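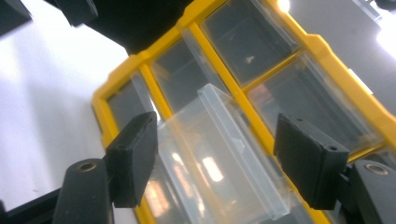
A clear bin drawn partly out of the yellow divider frame of a small-parts organiser.

Harb introduces revised small-parts organiser for workshops and stores

Okgate, Friday, May 25, 2018 – Storage manufacturer Harb has released a revised version of its Soltance small-parts organiser, intended for repair workshops, school technology rooms and trade counters. The unit keeps the yellow plastic frame of the earlier model and is supplied with see-through pull-out bins. Orders are being taken now through Vender, the company's distributor.

The main change is to the bin. The front lip has been made thicker and taller, so that it can be gripped from either side or pulled from the top. Users of the previous version reported that the lip was too shallow to hold when wearing work gloves, and that bins filled with fixings tended to stick at the front of the cell. The floor of each cell has been smoothed and the step at the opening removed.

Bins are moulded in translucent plastic. Contents can be checked for type and fill level without taking the bin out, although Harb still recommends a label where similar sizes are stored next to each other. A flat area on the lip takes standard adhesive labels, and a sheet of 100 is packed with every unit.

The frame is divided into rectangular cells, with one bin to each cell. Dividers are fixed and cannot be moved. Yellow was kept after trials in January, in which stores staff found the cell edges easier to pick out under poor lighting than those of a grey version. The grey frame has been withdrawn.

Units may be wall-mounted or placed on a bench. Wall mounting requires 2 brackets, sold separately. When stacking on a bench, the heaviest contents should be kept in the lowest row. Bins have no rear stop and will come out fully if pulled beyond the end of the cell – a deliberate choice, as most users carry the bin to the work and return it afterwards. Sites that need a stop can order a clip-in version, which fits the same frame.

Bins from the earlier model fit the new frame. New bins fit the earlier frame only if the raised step is filed down, and Harb does not recommend this.

Cleaning is with warm water and mild detergent. Solvent cleaners will cloud the plastic and should not be used on bins or frame.

Replacement bins are supplied in packs of 10. Trade customers can order loose bins by the carton, with 432 to a carton. Delivery of complete units from the Okgate warehouse takes five working days. Cartons of loose bins are sent by pallet and may take longer.

Data sheets, mounting templates and sample bins are available from Vender on request.

Ends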